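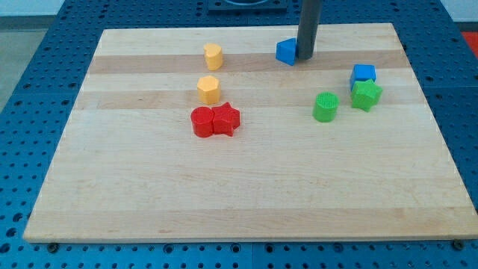 Sorting Small Shapes: What We Learned From a Board and a Handful of Blocks

Student project report, Sneha Rana
4 min read | Print this page | E-mail to a friend

How the project started

So this was supposed to be a project about puzzles. My partner Danish Khokhar and I wanted to build one of those shape boxes that little kids push blocks through, and then test how people go about solving it. We got as far as the blocks and got distracted (in a good way!) by something much simpler, namely what people do when you dump a bunch of colored shapes in front of them and say "tidy these up" with no other instructions.

Our instructor at Gumbridge let us change the topic in May, which was later than she would have liked, so the report is a bit shorter than our original plan promised.

The blocks and the board

The blocks are small plastic prisms. There's a heart, a star, a triangle, a plain round cylinder and one with flat sides that Danish and I argued over for most of an afternoon, because from where I sat it looked like a hexagon and he kept saying seven. We use yellow, red and blue, among others, and the color has nothing to do with the shape, so you can have a yellow heart next to a yellow whatever-it-is and a red star next to a red cylinder.

That mismatch is the whole point of the set. If every star was red, sorting by color and sorting by shape would give you the same piles and we'd have nothing to write up.

We worked on a maple butcher-block board laid on the blue metal table with the holes in it. I first tried the blocks right on the table and hated it. All those round holes make it really hard to see where one pile stops and the next begins, and the star in particular kind of disappears into the pattern. The wood is pale and calm and the yellow pieces still show up fine on it. The strips run side to side, and a few people ended up using them like ruled paper, lining their blocks up along one strip. We had not planned for that at all!

What we asked people to do

Each person got 60 seconds with the blocks scattered on the board. We said "please tidy these" and then stayed quiet, which Danish is terrible at. Afterward we asked them to tell us what their rule was. Then they got a second turn with no time limit, although we called it off at 300 seconds if they were still going. Only one person hit that, and she was building a tower.

What happened

Color won, and it wasn't close. Nearly everyone grouped by color on the first turn, usually in loose little clusters with gaps between them. Hardly anybody made straight rows unless they had noticed the wood strips.

The second turn was more fun to watch. With more time, people started fussing. They'd turn the heart so it faced them, or stand the triangle up on end, or push two blocks together until they touched and then pull them apart again. A couple of people switched to sorting by shape halfway through and got annoyed, as the shapes don't come out even and you end up with leftovers. My favorite answer to the "what was your rule" question was "round ones go with pointy ones so they don't get lonely."

Stuff we'd do differently

Write down the start positions. We scattered the blocks by hand every time, and I'm pretty sure I was putting same-colored ones near each other without meaning to, so our color result might be a little bit my fault.

Pick a clearer flat-sided block. People were as split on it as we were.

Also, the surface on the printed pieces is slightly rough, and I'd like to sand a set smooth and see whether people handle those differently. Danish thinks it won't matter. He's printing the next batch anyway, so we'll try both and put the results in the fall report.

12 shares | 3 comments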